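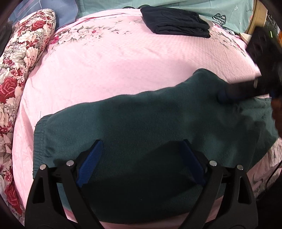 Raili Manninen owned 39 sweaters when she moved to Standdale, and she says she wore two of them. "The rest were for a colder woman," she says. "I kept expecting to become her."

She now helps other people clear their closets, a job she describes as "sitting on strangers' beds while they defend a cardigan." Most visits run two hours. The arguing takes up roughly 70 minutes of that.

Does she ever lose? "All the time. A man in Stutham kept every pair of sweatpants he had — one for each mood, he told me. I still sent the bill."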